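Landville Community Help
Home and Laundry > Folding and storing

How to fold a thick sweater so that it stays folded?

Asked by Reet Org, June 23, 2006

Hello to all. I am putting away my winter clothes, a little late this year, and I have a problem with the sweaters. I have a chest with drawers, and the top drawer is 40 cm wide inside. When I fold a sweater the way my mother did (sleeves to the back, then in half), it is too wide and I must push it in with force. In February I need to take one out and the others come out with it and open themselves.

I do the folding on my bed, because my table is too small. The one which gives me the most trouble is dark green, knitted, with a round neck and long sleeves. It is fuzzy and it catches every small light fiber in the house.
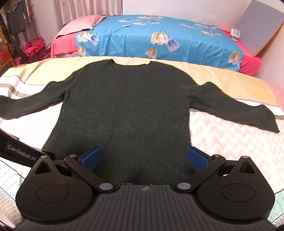 I have tried to start with the front side down and also with the front side up, and I don't know which is correct. When the front is down the sleeves are easier, but after I turn it over everything moves. Also I have read that one should never hang such sweaters, so the closet is not a possibility for me.

My questions are: which side should be down, what to do with the sleeves so they don't make a thick lump in the middle, and is it better to roll? Thank you in advance for your patience with my English.

3 answers

Answer by Kereama

Just roll them. I roll everything and never had a problem.

 Comment by Reet Org: Thank you, but how do you roll the sleeves? Inside or outside?
 Comment by Kereama: inside

Answer by Dénes Simon (accepted by the asker)

Dear Reet, I had the same trouble with my drawers, and I also learned folding from my mother, so maybe I can help.

First, the side. Front down is the usual way, because the sleeves then finish on the back and the front looks nice in the drawer. But for a drawer where nobody looks, it is not important. If the sweater moves when you turn it, then fold it with the front up and don't turn it at all. I do this with my thick ones.

Before you fold anything, make it flat with your hands from the neck down to the hem. Pull the side seams a little, gently, until both sides are straight. Most of the bad folding I have seen started with a sweater that was crooked already.

Then the sleeves.
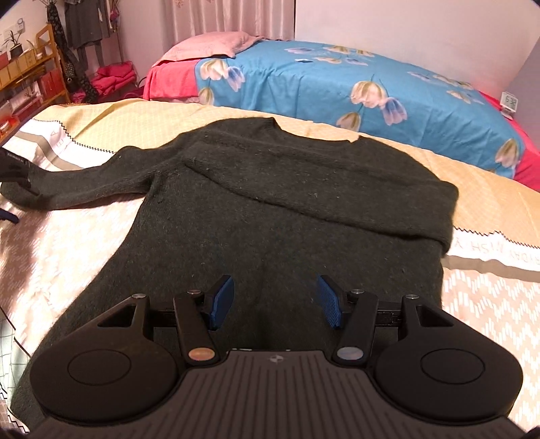

The lump in the middle comes when both sleeves are crossed on the same place. I think this is your main problem. What I do is to take one sleeve at a time. The first one goes diagonally over the chest, with the cuff ending at the opposite side of the sweater, and the other one waits, stretched out to its own side. Now stop and look: if you bring the second sleeve across in the same way, you have two thicknesses of sleeve exactly where you want to fold later. So take the first one back a bit and turn it down instead, so that it runs along the side of the body toward the hem. Do the same with the second. Each sleeve then has its own half and they don't meet.

After this, fold the left side in by one third, then the right side over it. You will get a long strip. Measure it against your drawer, and if it is too wide, make the thirds smaller. For 40 cm you can put 2 strips next to each other if each one is under 20. With a very thick knit I can't reach this, and I put only one strip flat and some socks beside it.

Last, fold the strip from the hem up to the middle, and once more to the neck. Don't press the folds hard. Put it in the drawer standing on its edge – then you can take out one and the others stay where they are.

About rolling: it is good for thin cotton. A thick sweater makes a roll like a loaf of bread, and in my drawer it opened by itself after a few days.

For the small fibers, brush it before you store it, always in one direction. I use a clothes brush from Plarkero, but any soft one will do.

 Comment by Reet Org: I have done it now with four sweaters and the drawer closes without force! Front side up is much better for me. The green one I had to do two times.
 Comment by Dénes Simon: I am glad. The second time is always more straight.

Answer by Alum

Wash or at least air them before storing for the summer, moths like sweaters that were worn. Also check what is in the drawer already, you may have less space than you think. I don't agree about standing on the edge, in a deep drawer they fall over when it is half empty. I lay mine flat, heaviest on the bottom.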